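Fullholm Neighbors Forum > Town Hall and Local Government
Thread: Permit office windows broken Monday night, what do we know?

millrace_mom
Good morning everyone. I drove past the municipal annex on Sutherland Street on my way to drop the kids off and there was plywood over three of the front windows and tape across the steps. A woman waiting at the bus stop told me it happened Monday night after the meeting about the market stall fees let out, and that a group of young people went around the side and started throwing things. I don't want to spread rumors, so I'm asking here in case somebody was there and saw it. Is the office open? I have a fence permit to pick up and I've already taken one afternoon off work for it.

oldferryroad
I was at the meeting, so I can tell you about the first half of the evening at least. It was packed, more people than I've seen in that room since the school boundary fight, and folks were upset but they were decent about it. The new fee for a weekend stall goes up to $472 for the season, and for a lot of families selling vegetables or hot food that is real money. People spoke, the council listened, or looked like they did, and they voted to put it off until November. I went home thinking it had gone pretty well, all things considered. By the time I'd let the dog out my neighbor was texting me about sirens.

tamarack22
The annex is closed to walk-ins for the rest of the week. Permits are being handed out at the library, side entrance, you have to ring. I picked mine up yesterday and the clerk was as kind as could be, even though she had clearly been answering the same question all day long. Bring your receipt, millrace_mom, they don't have the full files over there.

millrace_mom
Oh thank you, that is a huge help! I'd have stood in front of that tape like a lost sheep.

GriranoStall
I sell at the Grirano end of the market and have for 19 years, and I want to say something before this thread goes the way these threads go. The stallholders did not do this. We had people in that meeting who had been up since four in the morning and went straight home to bed. I'm hearing "the market crowd" wrecked the annex and it hurts, I won't pretend it doesn't. Half of you buy your tomatoes from us.

plainspoken_pete
Nobody has to blame the stallholders to say this was a disgrace. Windows broken, both flower tubs tipped down the steps, the notice board pulled off the wall. Whoever did it, we're all paying for it. And I'll add that my sister-in-law lives across the street and called for help twice. She says it was 22 minutes before a patrol car turned up, and by then the kids were long gone. The station is a five minute walk away! Somebody ought to be answering for that.

oldferryroad
Pete, I hear you on the wait, and I'd be mad too if I'd been the one on the phone. But there was that pileup on the Vondetti bridge the same evening and I believe most of the night shift was out there. I'd want to know that for sure before I went after anybody's job.

plainspoken_pete
Then they need more people on the night shift, and that was in the budget request two years running and got cut both times. I'm not after any one officer. I'm after whoever decides that one accident means the rest of the town is on its own.

tamarack22
For what it's worth I agree with both of you. The bridge was a mess, I sat in it. It's also true that the council has been told over and over.

GriranoStall
A few of us are getting together to replace the flower tubs, and we'd like to feed whoever comes to help clean up, nothing fancy, fruit and rolls and coffee. I've got plates coming out of my ears from the church sale, and there'll be apples and grapes.

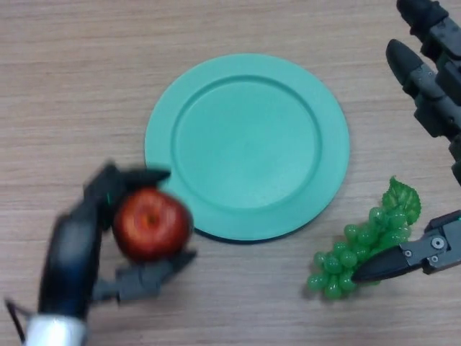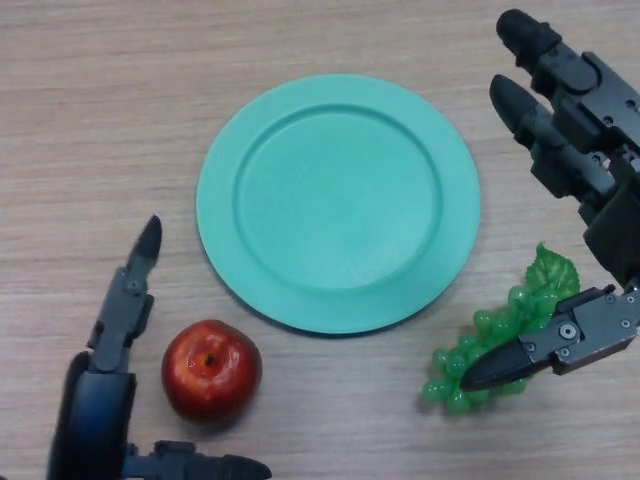 If you want to come, meet by the library at nine on Saturday with gloves and a stiff broom if you own one. And please, no signs or speeches. I'd like it to be a nice morning.

Replies, page 2

quietcorner
I've been reading and not posting, but I'll come on Saturday. I have marigolds I grew too many of and they'd look lovely in the new tubs. I do want to gently push back on calling them "the kids" as though we know. My son is 17 and he's been given the side-eye in two stores this week for wearing a hood. He was at home on Monday eating cereal out of the mixing bowl.

plainspoken_pete
Fair enough. My sister-in-law said young men and I turned that into kids, so that's on me. I hope your boy comes Saturday too, we could use somebody with a back that still bends.

quietcorner
He says he'll think about it, so that's a yes if there's food.

millrace_mom
Does anyone know what the damage comes to? I heard the insurance won't cover all of it.

tamarack22
The sheet taped up at the library says $2,384 for the glass and the door, and that doesn't include the notice board. I don't know about the insurance. The clerk said to ask at the next council meeting, same room if the windows are in by then, otherwise the school gym.

oldferryroad
I'll be there and I'll ask about the bridge and the night shift as well, Pete, if you'll write the question down for me. I ramble when I get up to the microphone, as my wife will tell you.

plainspoken_pete
I'll do you one better and stand next to you. See you Saturday. I'm bringing two brooms and a wheelbarrow with a squeaky wheel.

GriranoStall
Bless you all. Is anybody able to lend a big coffee urn? Ours leaks at the tap.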